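Last updated 1 Mar 2026
14 comments · 223 shares

Speaker notes - "The Snack Box: packing a treat parcel people will be thrilled to open"
Heather Munro

OPENING (don't rush it)

Morning everyone! Hands up if you've ever had a parcel of food turn up from somebody who knows you well. Wait for hands. Keep yours up if you can still remember what was in it. I bet most of them stay up.

Mine was in September, my first year away from home, and my aunt had packed it in an old box from under her stairs. Sesame biscuits, two kinds of crackers, a bag of boiled sweets that had got into every corner. I ate the crackers on the stairs because I couldn't wait to get back to my room. I've been sending snack boxes to people ever since, and I still love doing it.

Say where the slides are. Say there will be biscuits at the break (check with Nikolovski's that the trays have come up to the second floor).

PART ONE - THE BOX

Use a used one. Really! A box that has already done a journey has soft corners and gives a bit when you push the last bag in. I don't mind a torn flap, a bit of somebody else's printing or old labels. Tape goes over all of it. What I do mind is a soggy base, so press your palm flat on the bottom before you put anything in.

Weigh it empty. Mine at home is 223 grams, and the one I've brought to pass round is a little heavier. Pass it round now.

Size: smaller than you think. A big box with air in it rattles, and rattling is what turns crackers into crumbs. If you can shut the flaps without leaning on them, you've got room for another packet - go and find one!

PART TWO - STAND THEM UP

My favourite bit, so slow down.

Most people lay bags flat in layers, and the bottom layer takes the weight of everything else. Stand them upright, like records in a crate. Tall bags along the back, boxes in the corners, short things at the front. Every packet props up its neighbour, and when the flaps open you see all the tops at once, every colour going, and you can flick through them. I can't tell you how much nicer that is than digging.

Puffed snacks: their bags are full of air, so let them be your cushioning. Put them next to anything thin and snappable. Wafer sticks, especially chocolate ones, want a stiff box and something leaning gently against them.

Little pastries and shortcakes go in the middle. Gumballs and other round sweets are best in their own bag near the front, where the weight sits low. (Story about the split bag in the Serovero hall and the gumballs going under the piano. Only if time.)

Loose sweets go in last of all, down the gaps. I always keep a few back on the bed while I'm packing and half of those never make it into the box.

PART THREE - WHAT TO CHOOSE

Mix the textures before you mix the flavours. Something crisp, something crumbly, something chewy, something you suck. Then add a packet where you can't read the label. I mean it! Half of my joy in the Chinese supermarket is picking by the picture on the front, and I've had far more hits than misses. Ask the person on the till what they'd take home.

Prices, as somebody always asks: the box I did for my niece weighed 674 grams full and I spent less than I would on a bunch of flowers.

Ask the room: which snack would you put in for a friend who's poorly? Take three or four answers. Last time we got pickled plums, which I'd never have thought of, and now they go in every time.

PART FOUR - CLOSING IT UP

Write a note and tuck it against the front wall, so it's the first thing out. Fold the flaps, tape across the middle, then tape the edges. Give it a gentle shake by your ear. Quiet? Off it goes.

Thank Prokik for the room and the tape. Sign-up sheet for the packing evening is by the door, bring your own box and a bag of something to swap.

Leave last slide up during questions.

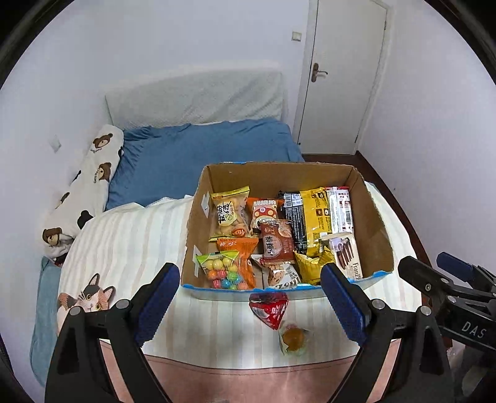
If anyone asks about chocolate in hot weather - send it in the cooler months, or swap it for something with a coating that won't melt. If they ask about posting abroad, the rules are different for each country, so tell them to look it up before they shop. Meat and fresh fruit are the usual trouble.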